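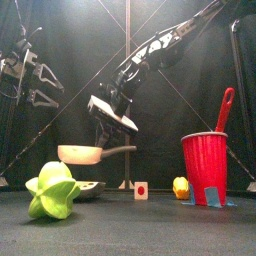

펠베르크, 2019년 2월 24일 일요일

검색어를 입력하세요 검색

바헤르(Vaher) 예약하는 법, 처음부터 끝까지

쪽지로 자꾸 물어보셔서 한 번에 씁니다. 지금 공항 가기 전이라 급하게 씀. 오타 있어도 그냥 넘어가 주세요.

바헤르는 펠베르크 구시가 강 건너편에 있는 레스토랑이고 셰프는 진트라 바나그스(Dzintra Vanags). 왈로프(Walov) 가이드에 이름 올라간 뒤로 전화는 거의 안 받습니다. 메일도 답 없음. 예약은 키리코(Kirico)라는 예약 사이트 하나로만 받아요. 호텔 컨시어지한테 부탁해도 결국 그 사람도 키리코 들어가서 누르는 거라 별 차이 없습니다. 저는 두 번 실패하고 세 번째에 됐어요.

1. 계정부터

키리코 가입을 미리 해두세요. 예약 열리는 날 가입하면 늦습니다. 인증 메일이 스팸함으로 자주 들어가고, 국내 휴대폰 번호는 맨 앞 0 빼고 국가번호 82부터 넣어야 통과돼요. 이거 몰라서 저 첫날에 한참 헤맸음.

이름은 여권이랑 똑같이. 가게 입구에서 신분증이랑 대조합니다. 띄어쓰기까지 보는 건 아니고 성이랑 이름 순서만 맞으면 됨. 결혼하고 성 바꾸신 분, 영문 철자 두 가지 쓰시는 분은 여권 쪽으로 통일하세요.

카드 등록도 이때. 해외 결제 막혀 있는지 확인하고, 본인인증 비밀번호 기억 안 나면 카드사 앱에서 다시 설정. 결제창에서 비밀번호 찾기 누르는 순간 자리 날아갑니다.

2. 언제 열리나

매월 첫째 화요일, 현지 시간 오전 열 시. 다음다음 달 한 달치가 한꺼번에 풀립니다. 그러니까 9월에 가고 싶으면 7월 첫째 화요일이에요. 8월 아님! 이거 헷갈려서 놓친 분 여럿 봤어요.

한국 시간으로는 서머타임이면 오후 다섯 시, 아니면 오후 여섯 시. 3월 말하고 10월 말에 바뀌니까 그 언저리에 노리는 분들은 꼭 현지 시각으로 다시 계산하세요. 휴대폰 세계시계에 도시 하나 추가해두면 편함.

점심은 금, 토만. 저녁은 화요일부터 토요일까지. 일, 월은 쉽니다. 1월엔 거의 통째로 닫고요.

3. 당일 순서

십오 분 전에 로그인. 너무 일찍 해두면 세션이 풀려서 다시 로그인하라고 나옵니다.

인원은 2명으로. 제일 많이 풀리는 게 2인 테이블이에요. 1인은 주방 앞 카운터만 되는데 자리가 몇 개 없고, 네 명은 창가 쪽 테이블 하나로 다들 싸우는 거라 비추. 네 명이면 그냥 2인 두 개로 각각 잡고 나중에 메세지로 붙여달라고 하세요. 붙여줄 때도 있고 안 붙여줄 때도 있음. 저희는 옆 테이블로 줬어요.

날짜는 미리 세 개 골라서 종이에 적어두기. 화면 보면서 고르면 늦어요. 토요일 저녁은 순식간에 없어지니까 첫 후보로 넣지 말고 수요일이나 목요일부터. 일정이 되는 분은 금요일 점심이 제일 수월합니다. 메뉴는 저녁이랑 같고 와인만 조금 덜 줘요.

열 시 되면 새로고침 딱 한 번. 연타하면 대기열 맨 뒤로 갑니다. 대기 화면 뜨면 건드리지 마세요. 뒤로가기 금지. 탭 여러 개 여는 것도 금지, 같은 계정이면 서로 튕겨냅니다. 와이프 계정이랑 제 계정, 노트북 두 대로 하는 건 괜찮았어요.

시간 누르면 자리가 5분 동안 잡힙니다. 그 안에 인원 확인, 알레르기 칸, 결제까지. 알레르기는 나중에 수정되니까 일단 비워두고 결제부터 하세요. 저 두 번째 실패가 이거였음... 갑각류 영어로 뭐더라 하다가 시간 초과.

4. 돈

저녁 코스 299유로. 한 사람 기준이고 음료 별도예요. 예약할 때 테이블당 200유로를 보증금으로 먼저 떼고 나중에 계산서에서 빼줍니다. 추가 요금 아니니까 놀라지 마시고.

원화 결제 뜨면 무조건 유로로 바꾸세요. 기본값이 원화로 돼 있어서 모르고 누르면 수수료 나갑니다. 오른쪽 아래 작은 글씨.

와인 페어링은 예약 때 안 정해도 돼요. 가서 정하면 됨. 무알콜 페어링도 있는데 이쪽이 더 재밌었다는 사람이 많고 저도 그랬습니다. 자작나무 수액으로 만든 거랑 구운 보리차 비슷한 거. 술 약하신 분들 눈치 보지 말고 그걸로 하세요.

5. 실패했으면

대기자 명단 등록. 날짜마다 따로 눌러야 합니다. 한 번 누르면 그 달 전체에 걸리는 줄 아는데 아니에요. 귀찮아도 하나씩.

취소표는 식사 이틀 전에 제일 많이 나옵니다. 보증금 돌려받는 마감이 그때라서 다들 그 직전에 빼요. 현지 저녁 시간대에 한 번, 다음날 아침에 한 번 확인. 알림 메일은 명단 전체한테 동시에 가고 먼저 누르는 사람이 임자라서, 메일만 기다리지 말고 앱 알림도 켜두세요. 저는 결국 이걸로 갔습니다. 지하철에서 알림 보고 바로 결제.

양도는 안 됩니다. 카페에 양도글 올라오는 거 사지 마세요. 이름 변경이 아예 없는 시스템이라 입구에서 못 들어갑니다. 동행인 이름은 안 보니까 예약자 본인이 같이 가는 경우만 가능.

6. 예약 되고 나서

일주일 전에 확인 메일이 와요. 안에 있는 확인 버튼을 이틀 안에 눌러야 합니다. 안 누르면 자동 취소. 여행 중이면 놓치기 쉬우니까 달력에 적어두기.

알레르기랑 못 먹는 거는 이 메일에서 다시 씁니다. 영어로 짧게. 예를 들면

No shellfish. No raw egg. One guest is pregnant, please no alcohol in sauces.

이 정도면 충분. 비건은 안 받는다고 써 있고 채식은 미리 말하면 해줍니다. 당일에 말하면 빵이랑 채소만 먹게 될 수도 있어요. 옆 테이블이 그랬음.

기념일이면 기념일이라고 쓰세요. 케이크 같은 건 없고 메뉴판에 손글씨로 한 줄 적어줘요.

7. 가는 날

중앙역에서 트램 타고 다리 건너서 첫 정류장. 간판이 작아서 지나치기 쉬워요. 초록색 문이고 초인종 눌러야 엽니다. 일찍 가도 안 열어주니까 맞은편 빵집에서 시간 때우세요. 늦는 건 십오 분까지 봐주고 그 뒤로는 앞 코스 몇 개 빼고 시작합니다.

복장 규정은 따로 없음. 남자분들 반바지만 피하면 돼요. 저는 운동화 신고 갔는데 아무 말 없었습니다.

식사는 길어요. 저녁 일곱 시에 앉아서 열한 시 다 돼서 나왔습니다. 트램 막차 확인하시고, 택시는 가게에서 불러줍니다. 아기 의자는 없고요.

사진은 찍어도 되는데 플래시 안 됨. 주방 쪽은 물어보고 찍으세요.

자주 오는 질문

Q자 붙이고 정리할 시간이 없어서 그냥 몰아서 씁니다. 생일 할인 없음. 단품 없음. 와인 반입 안 됨. 팁은 안 줘도 되고 저희는 잔돈만 두고 나왔어요. 메뉴판은 영어 있고 한국어는 없습니다. 코스 메뉴는 계절 따라 바뀌니까 남의 후기에서 본 요리 기대하고 가지 마세요. 훈제 장어는 제가 갔을 때 있었는데 가을엔 빠진다고 들었음.

날짜 변경은 한 번까지. 자리가 남아있는 날로만 되고, 변경하고 나면 그 다음엔 환불이 안 됩니다. 비행기표 먼저 끊지 말고 예약부터 잡으신 다음에 끊으세요, 순서 바뀌면 진짜 골치아픔.

키리코 화면이 지난달에 한 번 바꼈어요. 예전 후기에 나오는 왼쪽 메뉴는 이제 위로 올라갔습니다. 버튼 위치 다르면 댓글 남겨주세요, 돌아와서 고칠게요. 답글은 다음 주에 달겠습니다.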